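Cloths, cloths, cloths

May 2, 2022

Our Clestside shop finally has the new cleaning cloths in, and I'm a bit too excited about it! I spent my whole Monday morning with them.

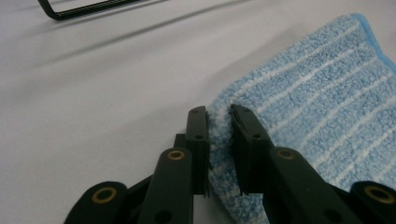 My kitchen in Ernden gets wiped down more than any room should, so I go through cloths fast. The old ones from Saithong were fine but went thin on me by last September. I wanted something thicker this time, and that fuzzy blue pile with the white stripes is just lovely to grab a handful of. We have 74 in stock (29 are already spoken for, so be quick).

I fold mine over a couple of times before putting them away, and I like how the brighter blue edging shows along the folds. Makes a messy drawer look almost planned.

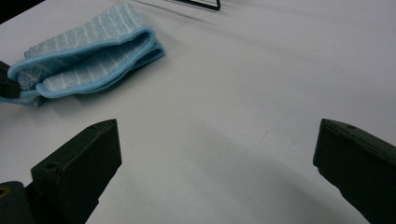 Washing them

Warm water, no fabric softener, and keep them away from your fluffy towels. Mine dry on the rail overnight.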